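Home > Reviews > Home Workshop > Robot Kits

Print this page | E-mail this to a friend

Griltell Drodero arm kit: three months in

7 January 2021

I bought the Drodero in October, built it over a long weekend, and I have barely left it alone since. If you've been hovering over one of these and wondering whether a hobby arm can do anything beyond waving at visitors, I'd say go for it, with a couple of grumbles to follow.

The kit is a five-joint arm with a simple two-finger gripper. Everything arrives in flat trays, and the screws come bagged by stage, so I never had to sort through a heap of near-identical bolts. The shoulder took me an entire evening (I put the big bearing in upside down and had to start again) but the rest went together beautifully. The instructions are clear, the drawings are large, and the cables are properly labelled at both ends!

My own project is called Roy, and Roy has one job: picking torn paper off the floor and dropping it in a box. I wanted something fiddly. Blocks and balls are all very well, but paper is flat, then it's crumpled, then three bits come up together when you only wanted one. The arm bolts to a low trolley I already had, and it learns from recordings of people doing the same chore by hand. You wear a small camera on your head, get down on the carpet and tidy up.

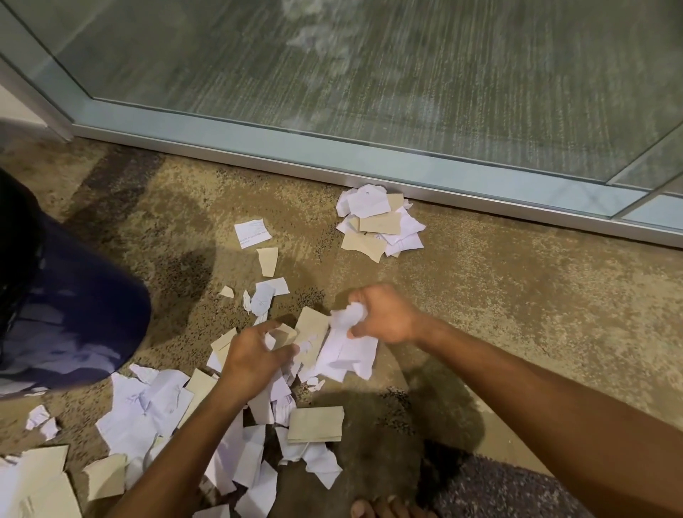 The learning side runs through Prurska, the free software Griltell suggests, and it was much friendlier than I'd feared. You load your clips, mark where each grab begins and ends, and leave the computer to get on with it overnight. I started with 50 clips and Roy mostly patted the carpet. With 2000 short grabs marked up he began to go for the edges of the paper, and I whooped loud enough to be heard next door. Marking them is dull work, so put some music on.

Old envelopes have been the best thing to practise with. The stiffer paper stands up a bit and gives the fingers something to close on, whereas a single thin sheet lying flat still beats Roy more often than I'd like. A patterned carpet makes it harder again. I may try softer finger pads next.

Now the grumbles. The gripper pads that come in the box are too shiny, and mine needed roughing up with sandpaper before they'd hold anything thin. The power lead is far too short for floor work. And the wrist motor whines, a high thin note that gets through a closed door.

None of that has put me off. The joints are as tight as the day I built them, spare parts are sold singly, and I've learned more from this kit than from any book on my shelf. I'm giving it four and a half stars, and I'd buy another tomorrow if I had the floor space.

Filed under: Robot arms, Kits we've built, Floor-level projects

Contact us | Copyright 2021, all rights reserved | Back to top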